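Saving Seed from Sweet Peppers: Does the Color of the Fruit Matter?

Project report by Ilze Jaunzems and Jacobus Cele
Plant Science elective, Runton

Why we picked this

Both of us grew up in houses where somebody was always drying seeds on a paper towel by the kitchen window. Ilze's grandmother swore that pepper seed had to come from fruit that had turned its full color. Jacobus's uncle took seed from whatever pepper was going into dinner, green or not, and he always had a garden full of plants. They can't both be right, or at least that is what we thought in October when we signed up for this topic.

A green sweet pepper is usually an unripe one. Leave it on the plant and it will turn red, yellow or orange, depending on the variety. The seeds inside keep developing during that time, so we wanted to see how much difference those extra weeks make to how many seeds sprout.

What we did

We used one variety, a yellow bell type, so that the only thing changing would be ripeness. The plants were in the greenhouse on the Tresgate side of the campus, in the bench closest to the door. We picked fruit at three stages: full-sized but all green, half turned, and fully yellow.

The seeds were scraped out with a spoon the same day, rinsed in a tea strainer and spread on coffee filters. We had read that plates are better because seeds stick to paper. We can confirm this! Peeling them off cost us most of an afternoon, and a few seed coats got scratched and had to be thrown out.

After drying for two weeks we sorted out anything flat, brown or broken. That left us with 400 seeds for each stage. They went onto damp paper in lidded trays, kept warm on a heat mat, and we checked them every morning at 8:15 before class. A seed was counted as sprouted once the root was as long as the seed itself.

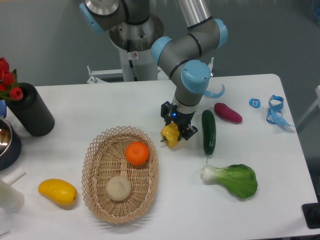 Ripeness turned out to be harder to judge than we expected. The color starts as a blush on one shoulder of the fruit and spreads unevenly, so two peppers that both look half turned can be days apart. We ended up making a paper color card with five shades and holding it against the palest part of each fruit. If the two of us disagreed, the pepper was left on the plant and checked again the next day. This slowed down picking a lot, but we trust our groups much more because of it.

Results

The green fruit did worst, which we both expected, but it did not fail. Out of 400 seeds from green peppers, 68 sprouted by the end of the third week. The half-turned group gave us 251. The fully yellow group was the best of the three with 352, and those seeds were also the quickest to start. On the sixth morning the yellow trays already had little white roots all over the place and the green trays had nothing at all. That was a very good morning.

The seedlings from green fruit looked thinner to us when we potted them up, but we didn't measure stems, so please treat that as an impression only.

What went wrong

One corner of the heat mat ran cooler than the rest. We noticed on day four and started rotating the trays, but it may have held back the half-turned group, which had been sitting there. We also lost our first batch of filter paper to mold and had to start over with fresh seed.

What we think it means

Grandmother wins, mostly. If you are saving seed from peppers, wait for full color. The uncle isn't wrong either, though - a single pepper can hold plenty of seeds, and even a poor sprouting rate will fill a small garden. He was simply sowing far more than he needed and never keeping track.

If we did this again we would add a fourth group, green fruit picked and left to turn color on a shelf. Some gardeners say the seeds go on maturing inside the picked fruit, and we'd love to know how close they get to the ones left on the plant. We would also dry the seeds on plates.

The leftover seedlings are on the low bench by the sink, labeled by group, and anyone in the class is welcome to take a few home.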